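Kondevine Bench Handling Records – data card

Version: 2
Last revised: March
Maintainer: Jae-hoon Oh, bench automation, Clatcombe site
Status: in use, internal and partner release

Summary

Kondevine is a set of 273 recorded handling sessions from the bench area at Clatcombe. Operators carried out ordinary bench tasks with a hand-held two-finger gripper in place of their own fingers. The recordings are used to train and test the pick-and-place policy that runs on the Hunar cell. This card covers what is in the set, how it was recorded, and what changed in the work of the people at the benches as a result. The last part was added in version 2 at the request of the bench staff and is maintained with the rest of the card.

Contents

Each session folder contains:

video/ – one color stream from the camera on the gripper
width.csv – finger opening over time
pose.csv – estimated gripper position and rotation
task.txt – task name and bench number
notes.txt – free text from the operator, may be empty

A session covers one task on one bench. Sessions are split by operator, so that no operator appears in both the training and test parts. The test part holds 100 sessions and the training part holds the remainder. Do not re-split at random. Operators have strong personal habits in how they approach an object, and a random split gives test scores that do not carry over to the cell.

Tasks

Tasks were taken from the bench work list as it stood before the Hunar cell was installed. They include moving parts between trays, returning tools to their holders, setting items upright and clearing a bench at the end of a job. Tasks that need two hands on one object were left out. Tasks with sharp or heated parts were also left out and are still done by hand.

Recording procedure

1. The operator checks that the finger pads are tight and that both fingers close fully.
2. The operator starts the recording and holds the gripper still until the status light is steady.
3. The task is done once, at normal pace.
4. The operator stops the recording and fills in notes.txt if anything went wrong.

Failed attempts are kept. They are marked "fail" in task.txt and should be filtered out for imitation training unless they are being used on purpose. Sessions where the operator dropped the gripper or walked away from the bench were deleted.

Changes to bench work

Before the cell, a bench operator at Clatcombe moved parts, returned tools and prepared the next job in one continuous shift. The cell now takes the tray transfers on the night run, which starts at 8 p.m. The following points were collected from the operators during the changeover.

Pace. Day shift work no longer includes the long tray transfers. Several operators reported less strain in the wrist and thumb. Others reported that the transfers had been the easy part of the day, and that what is left requires steady attention. Break times were changed to suit, and the line leads set the new schedule with the operators.

Handover. The night run needs benches left in a known state. Clearing the bench used to be a matter of preference and is now a required step, with its own line on the shift sheet. Time for it is paid and is taken out of the job quota.

Recording duty. Making sessions is paid work and is logged under its own code. It is optional. An operator who declines is not asked again in the same quarter. Session counts are not used in reviews, and the operator field in the released files is a random code. The key is held by the maintainer and is not shared with line leads.

Skills. Two new roles were filled from the bench staff: cell attendant and session checker. Attendants clear faults and decide whether a job goes back to manual work. Checkers review recordings and can reject any session, including those requested by the automation group.

Open issue. Operators with long experience at the bench have asked how their methods are credited once the policy uses them. There is no agreed answer. The question stays on this card until there is one.

Hardware

The gripper was built on site to a design by Maeng. The pads are screwed to the fingers and can be replaced without removing the fingers from the frame. Pad wear affects grip and also changes the look of the lower part of the video, so pads from different periods should not be assumed to match.

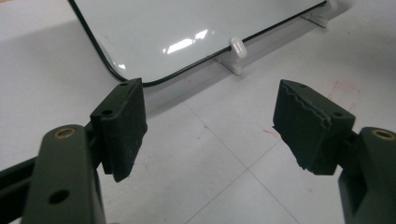

Gripper camera view at a white bench, fingers open, with a white panel in its stand beyond the pads.

Known limitations

Reflections. Glossy surfaces pick up the overhead lights. Policies trained on a single bench tend to treat the bright streaks as part of the object. Train across benches where possible.

Surface marks. Bench tops carry seam lines and, in places, pen marks. These were not cleaned or masked. A model can learn to use them as position cues and will then fail on a clean top.

Finger coverage. The fingers and pads hide part of the work surface at all times. Contact is often not visible and has to be inferred from width.csv.

Pose drift. Position estimates are weaker over plain white surfaces. Fast turns make this worse – check pose.csv against the video before using long sessions.

Use

The set may be used for training and testing handling policies and for studies of bench work. It may not be used to rate, rank or identify individual operators. Partners must pass this condition on with any copy.

Corrections and removal requests go to the maintainer. An operator can have their sessions removed at any time without giving a reason, and removals take effect in the next version.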